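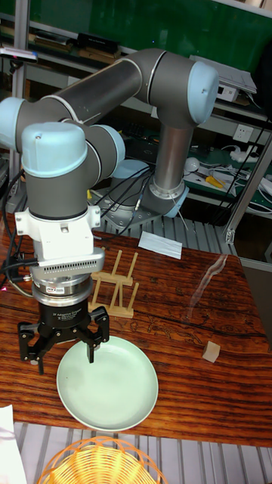
周三下午去了 Drasen 的开放日。他们每年九月把实验室开放一个下午，预约制，今年操作臂这一组放在最后一个时段，四点开始。我上一次来是 2023 年，那时演示的还是吸盘抓纸盒，周期很稳，看点不多。今年换成了插盘子：从桌面取一只盘子，立起来，放进木制沥水架的槽里。

这类任务的难处不在抓取本身。盘子平放时可抓的只有盘沿，盘沿离桌面的高度很小，手指要伸到沿口附近又不能蹭桌子。抓住以后盘子要从水平转到竖直，转动过程中质量集中在手指外侧，夹持面只有很小一块，稍有滑动，盘子相对手爪的角度就变了。最后一步是入槽，槽由竖直的圆木棍隔出来，盘子下沿必须落在两排木棍之间。视觉给的位姿误差和夹持后的滑移叠加在一起，余量很快就用完了。

调度软件叫 Plotell，是 Drasen 自己写的，上位机负责任务序列，底层还是走臂厂商的实时接口。讲解的工程师说，任务被切成 5 个阶段：接近、夹持、抬升翻转、对槽、释放。每个阶段有独立的超时和力阈值，超限就退回上一个阶段的起点，不整段重来。这个设计我比较认同。以前我在产线上做过类似的东西，偷懒只写了一个全局重试，调试时每次都要从头看一遍，浪费的时间远多于写状态机的时间。

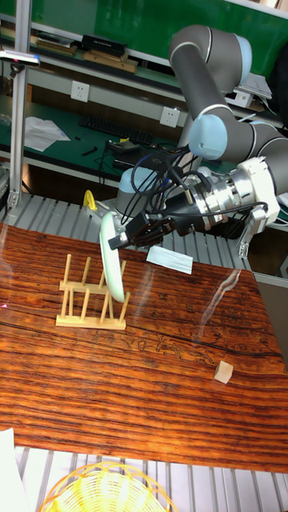 对槽阶段，盘子保持竖直，位于沥水架上方。

力控部分讲得比较细。腕部做的是六维力测量，先用若干姿态做重力补偿，再在对槽时切到导纳控制。竖直方向给一个小的恒定下压力，两个水平方向放软，姿态保持刚性。盘沿碰到木棍顶端时水平方向会出现偏力，控制器顺着偏力方向让开，同时叠加一个小幅的搜索运动。搜索轨迹用的是直线往复，没有用螺旋。理由是槽只在一个方向上窄，另一个方向上几乎没有约束，螺旋搜索有一半行程是白走的。

我问了线缆的影响。末端走线是外挂的，线束绕过手腕，姿态变化时对力传感器会有附加力。答复是目前没有建模，做法是在对槽之前的悬停点重新置零，置零以后姿态基本不变，附加力也就近似恒定。这个办法够用，前提是悬停点到入槽点的距离很短。如果以后要在不同朝向的架子之间切换，估计还得回来处理走线。

手爪方面，现场讨论了两指和三指两种构型。两指的好处是夹持面明确，捏住盘沿之后盘子的法向基本由指面决定，对槽时少一个要估的量。缺点是绕夹持点的转动刚度低，盘子重一点就会往下垂。三指包络性好，手指可以从两侧分担，抗转动强一些，代价是手指占的空间大，下放时要考虑指节和木棍干涉。Queiroz 的人也在场，他们做指尖垫片，主张换软一点的材料，用接触面积换转动刚度。Drasen 这边的顾虑是软垫会让力信号变钝，接触判断要推迟。两边没有谈拢，我觉得都有道理，最后还是看盘子的重量和表面。 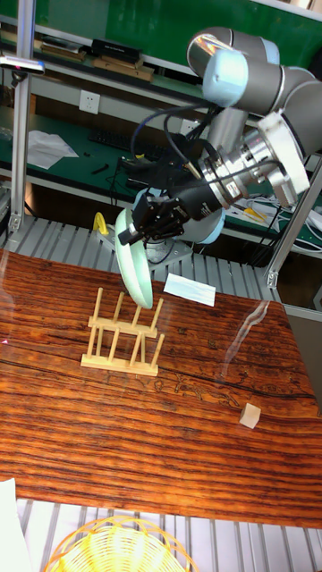 多指手夹持浅薄荷绿色盘子，架子在桌面左侧。

关于标定。相机是固定安装，眼在手外，标定板装在法兰上采 12 个姿态求解。我对这个数量略有保留，姿态分布如果不够开，旋转部分的误差会偏大，在桌面边缘会比中间明显。工程师说标定以后还会用探针在桌面上点几个位置复核，偏差超了就重做。复核的具体阈值没有给，我也没有追问。

桌面木纹很重，漆面又有反光，对视觉不算友好。深度相机在高光区域容易出空洞，浅色盘子在这种底色上倒是容易分割。他们的处理是先用彩色图分割出盘子轮廓，再用椭圆拟合反推圆心和倾角，深度只用来定高度。因为盘子是圆的，绕自身轴的旋转不需要估，这一点省了不少事。换成方盘这套方法就不成立，我问过，他们暂时没有这个计划。

另外值得记一笔的是数据。他们积累了 3000 次插放的力曲线，按入槽结果做了标注，准备训练一个早期判别：在下压刚开始的那一小段就判断这次是否会卡住，提前退回，减少硬顶。Jindcombe 是这个项目的合作方，提供分类部分的算法。我看了投影上的几条曲线，卡在木棍顶端和卡在棍侧的形状差别肉眼可辨，前者法向力上升快，后者先有一段横向力。这种情况下用很简单的模型应该就够了，上大网络意义不大。
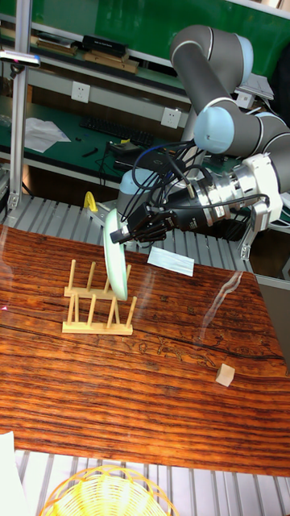
两指手爪捏住盘沿，盘子下沿接近木棍顶端。

几点个人意见，供做同类任务的人参考。

一，分阶段的力阈值要和速度一起定。只调阈值不调速度，高速接触时的冲击峰值会淹没真正的接触信号。

二，释放动作常被忽略。手指张开时如果两侧不同步，会给盘子一个侧向的推力，刚放好的盘子可能会歪。比较稳妥的做法是先卸掉下压力，再慢速张开，然后沿盘面方向退出。

三，架子本身最好有固定。轻质木架在受力时会滑，滑了之后视觉给的槽位就过期了。Drasen 的做法是每次插放前重新识别一次架子，多花一点时间，逻辑上干净。

四，节拍暂时不用太在意。这类演示离实际部署还有距离，先看失败模式是否收敛。

问答环节拖得比较长，散场时已经过了六点。讲义只有纸质版，扫描件等有空再传。导纳参数的整定方法我打算另写一篇，手头有一台旧臂可以复现对槽那一段，木棍架子自己钻孔做就行，棍距先做成可调的。

联系作者：请使用站内留言 | 版权所有，转载请注明出处 | 返回顶部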